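How to Store Snacks So They Don't Go Stale (and Which Tips to Ignore)

By Ghada Tannous
17 December 2024
14 shares | 3 comments

Every storage guide I read starts by telling you to buy a set of matching jars. I don't believe most people need them. Chips and crackers go soft when they take up water from the air, so the job is to keep air away from them, and the packaging you already paid for may do that well enough.

Step 1. Sort by what's open. Put unopened packages in one group and opened ones in another. Unopened food can stay as it is. I have never seen a good argument for pouring a sealed bag of crackers into a jar, and you lose the date when you do it.

Step 2. Test the lids. Press the lid on, turn the container over, and squeeze gently near the rim. If you feel air puffing out, the lid is only keeping crumbs in. Try it on expensive jars too. I paid 30 dollars for a set at a kitchen store in Lusdale and two of them failed.

Step 3. Close bags properly. Push the air out, fold the top over twice, and clip it across the full width. A clothespin in the middle does very little. Daniyal Awan, who edits this page, swears by rubber bands – I've tried his way and ended up with crushed chips.

Step 4. Pick a shelf away from the stove, the dishwasher and any sunny window. The cabinet over the fridge is a popular choice and a poor one, as it's often the warmest in the kitchen. 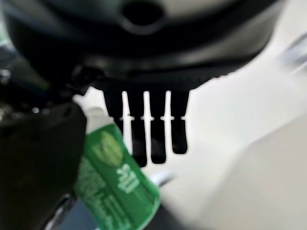
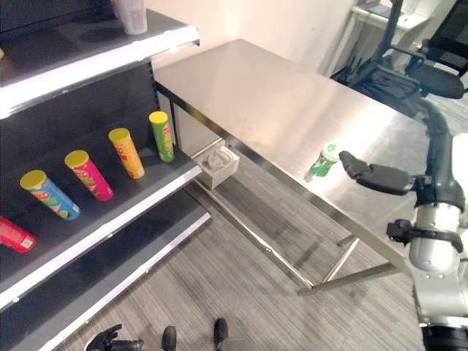
Second photo: snack canisters with lids on a middle shelf, a paper cup on the one above.

Step 5. Put the oldest packages where your hand goes first. Write the opening date on the lid with a marker. Masking tape works if you reuse the container.

Step 6. Check again after 7 days. Eat one chip from each open package. If it bends before it breaks, finish that one or try the oven.

About the oven trick: spread the chips on a tray and give them a few minutes on low heat, then let them cool before you judge. It does help with softness. It won't fix old oil, and if they smell like crayons or paint, throw them out.

What about a slice of bread in the box, or a spoonful of dry rice? I tried both in May. The rice made no difference I could taste, and the bread gave up moisture, so I can't see why anyone puts it in with crackers. Bread belongs with soft cookies, if anywhere.

Last updated: 2 days ago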